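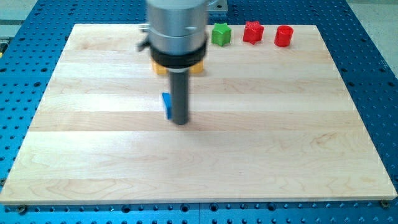 Fixing a wooden top to a perforated metal table

Every guide I have read on this says the same thing: drop the board on, run a bolt through each corner, done. I don't believe most of those people went back a season later to look at the board. Wood moves across its width when the air changes, steel mostly doesn't, and a glued-strip board bolted down hard has nowhere to go.

Do you need a wooden top at all? For holding fixtures, no. The holes are the whole point of the table and you are about to cover most of them. For small loose pieces that catch or tip on the holes, yes, and wood is kinder to plastic than bare metal.

What you need

A board of glued hardwood strips, flat, smaller than the table
Bolts to suit your hole size, with washers
A straightedge
Pencil, drill, countersink, hand plane or sanding block

Step 1. Check the board for flatness

Lay the straightedge across the strips, then corner to corner. Sellers like to say that strip boards "can't warp." The one I bought from Arruda rocked on two corners the day I unwrapped it. Send a bad one back. Pulling it flat with bolts only hides the problem.

Step 2. Let it sit

Leave it in the room for 6 days with air on both faces. Kendra Sandhu thinks two is plenty, and she may be right for a heated shop, but mine went in during December and I wasn't going to risk it.

Step 3. Place it on the grid

Line up the long front edge with a row of holes and look along it from one end. Leave a margin of table showing on every side so you can still reach the holes there.

Step 4. Fasten the front, let the back float

Fix the two front corners first. Snug, no more. At the back, slot the holes front to back if you are going through the wood, so the board can grow that way. I have seen glue recommended, and double-sided tape too. I would skip both.

Step 5. Finish, or don't

Oil looks nice and makes light plastic pieces slide. Mine is bare and sanded - 100 grit, then a finer sheet until I got bored. The "food safe, shop tough" finish from Larkmont stayed tacky for me, so I planed it off.

Step 6. Try it with what you will use

Set your pieces out, back row first, and push each one a little with a finger. If one snags, look for a proud seam between strips and take it down with the block.

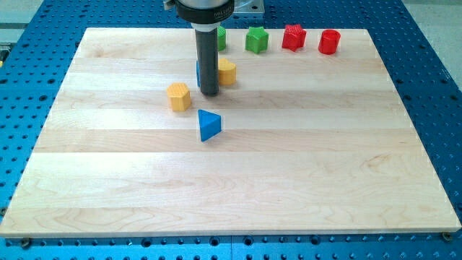
Plastic shape blocks on the board, with table holes left open on all four sides.

Check the bolts again after the first month. If they have gone tight by themselves, the board has swelled and your slots are too short.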